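Cahier d'atelier – teinture végétale, juillet 2023

Reprise de la garance sur laine. Je note en vrac, je remettrai au propre si j'ai le courage (donc non).

Point de départ : les écheveaux Lavora livrés le mois dernier, mèche cardée filée assez serré, non blanchie. Encore pas mal de suint malgré l'étiquette qui dit « prêt à teindre ». Pas prêt du tout. L'eau de trempage est sortie jaune-gris et ça sentait le mouton dans tout le couloir. Deuxième lavage, savon neutre, eau à 40 °C et on ne touche à rien, on appuie juste avec le plat de la main. Sur le lot de janvier quelqu'un avait tordu les écheveaux pour les essorer et on a eu des zones feutrées qui n'ont jamais pris la couleur pareil. Je le remets ici vu que la feuille scotchée au-dessus du bac est tombée derrière.

Pesée à sec : 363 g pour la série entière. Je garde ce poids comme référence pour tous les calculs de la page, même si la laine reprend de l'humidité dès qu'on la laisse traîner près de l'évier. L'ancienne balance dérive toujours. Tare refaite avant chaque pesée, sinon on raconte n'importe quoi.

Mordançage
Alun, dosage habituel de la fiche Bélanger. Crème de tartre à 4 % du poids de laine, c'est plus bas que d'habitude, exprès : je voulais voir si le rouge restait moins orangé. Dissoudre l'alun à part dans un peu d'eau bien chaude, puis le tartre, puis seulement verser dans la cuve. Laine déjà mouillée à coeur. Montée lente. La plaque Skornix monte par à-coups, elle coupe, elle repart, et le thermomètre en verre n'est pas d'accord avec l'affichage. J'ai fait confiance au verre.

Laissé refroidir dans la cuve toute la nuit. Pas de rinçage le matin, juste égoutté. Toucher légèrement poisseux mais bien moins que la dernière fois, où on avait clairement surdosé. Une partie du lot est restée humide dans un torchon jusqu'au lendemain, l'autre est partie au bain directement. Pas de différence à l'oeil pour l'instant. À revoir quand ce sera sec, en lumière du jour et pas sous les néons de la grande salle qui verdissent tout.

Garance
Racine broyée Ralleck, sachet ouvert depuis l'hiver. Poudre grossière, avec des morceaux d'écorce dedans. J'aurais préféré la racine coupée, on maîtrise mieux, mais il n'y en avait plus. Mise à tremper la veille, première eau jetée (elle emporte une bonne part des jaunes). Ça fait mal au coeur de vider ça dans l'évier, mais les essais d'avant sont clairs, quand on garde la première eau on tombe dans la brique.

Question de l'eau. Ici elle est dure et en principe c'est bon pour la garance, le calcaire pousse vers le rouge. Le souci c'est qu'elle n'est pas dure pareil toute l'année, j'en suis de plus en plus sûr. Le dépôt dans la bouilloire n'a rien à voir avec celui de cet hiver. J'ai donc fait 2 bains en parallèle, même poids de racine, même cuve émaillée :
bain A – eau du robinet telle quelle
bain B – eau du robinet + une pincée de craie

Oui, « une pincée ». Je sais. Il faudra la peser la prochaine fois.

La montée en température est le vrai sujet. Trop vite ou trop haut et les bruns sortent, c'est fini, aucun rattrapage. J'ai tenu la cuve sous le frémissement en surveillant tout le temps, couvercle entrouvert, en coupant la plaque dès que le bord commençait à bouger. Bain A un peu négligé au milieu (livraison, il fallait signer). En revenant la surface bougeait franchement. Pas longtemps, enfin je crois. À garder en tête au moment de comparer, le A est peut-être pénalisé pour ça et pas du tout pour l'eau.

Remué toutes les quelques minutes, doucement, avec la baguette en verre. La baguette en bois reste réservée au campêche, elle est violette jusqu'au manche et elle le restera.

Premières observations, laine mouillée donc à prendre avec des pincettes :
A : rouge orangé, chaud, assez uni. Une bande plus claire sur un écheveau, là où le lien était trop serré. Faire des liens en huit, lâches.
B : plus rouge, plus froid, légèrement plus sombre. Joli. Fibres un peu rêches sous les doigts, la craie probablement, voir après rinçage au vinaigre léger.

Le tartre bas n'a pas l'air de changer grand-chose, ou alors c'est masqué par le reste. J'ai changé deux choses à la fois, c'est idiot, refaire avec le tartre habituel sur bain B seulement.

Bains épuisés : passé des chutes de soie et un bout de coton dans ce qui restait. Soie saumon très tendre, vraiment belle. Coton quasiment rien, un rose sale. Normal, mordancé à la laine, c'était juste pour ne pas jeter. Le fond de cuve est parti au compost avec les racines.

Nuances au fer : une pointe de sulfate dans une petite casserole à part, JAMAIS dans la cuve émaillée (il y a un éclat au fond, on récupère du fer pendant des semaines). Trempé un brin de A, sorti presque tout de suite : prune grisé. Un brin de B : plus brun, moins intéressant. Étiquetés et agrafés sur la fiche. L'agrafe va rouiller et tacher, à remplacer par du fil.

Solidité lumière
Bandes montées sur carton, moitié cachée, fenêtre sud. Les témoins de janvier sont encore là, j'ai regardé en passant : la garance n'a pratiquement pas bougé, le bois de Brésil est mort, la gaude tient mieux que ce que je pensais. Il faut les décrocher et les comparer proprement à l'échelle des bleus avant que le carton gondole complètement.

Solidité lavage : pas commencé. Les témoins multifibres sont finis, en recommander. Noter aussi le numéro de lot de la laine sur chaque étiquette, j'ai passé un temps fou à retrouver de quel carton venait l'écheveau pâle.

Rangement / à faire
– peser la craie
– changer le thermomètre de la petite cuve, la colonne est coupée
– relancer Ralleck pour la racine coupée, demander l'année de récolte
– gants taille moyenne, il ne reste que des grands
– recopier la fiche Bélanger, illisible sous les éclaboussures
– mesurer le pH du robinet plusieurs jours de suite à la même heure, sinon on discutera de l'eau dans le vide jusqu'à l'année prochaine

Note pour qui prend la suite : les écheveaux B sont au séchage à l'ombre, ne pas les mettre sur le fil dehors. Ceux du A sont encore dans leur eau de rinçage, il faut la changer au moins une fois, elle rougit toujours. Si elle rougit encore après, noter, il y a peut-etre un excès de poudre coincé dans le filé. Secouer dehors une fois sec, pas au-dessus de la table de coupe.

Photos collées ici. 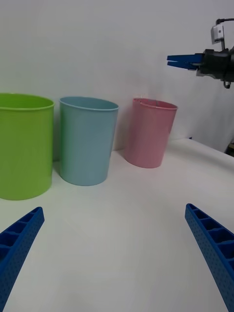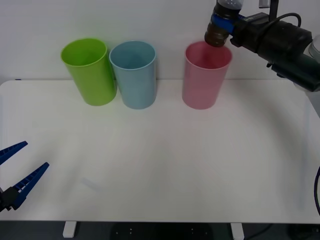
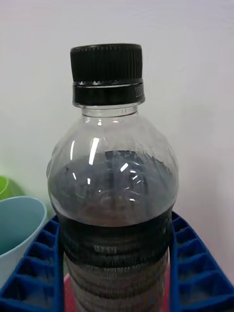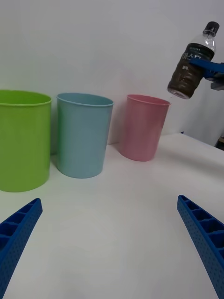
Les trois gobelets en plastique (1, 2 et 4) ; la bouteille à bouchon noir de près (3).

Suite page d'après pour les pesées à sec du B, dès que ça ne goutte plus. Prévoir la cochenille ensuite mais dans une cuve vraiment propre, récurée au bicarbonate, et vérifier l'eclat du fond avant de verser quoi que ce soit.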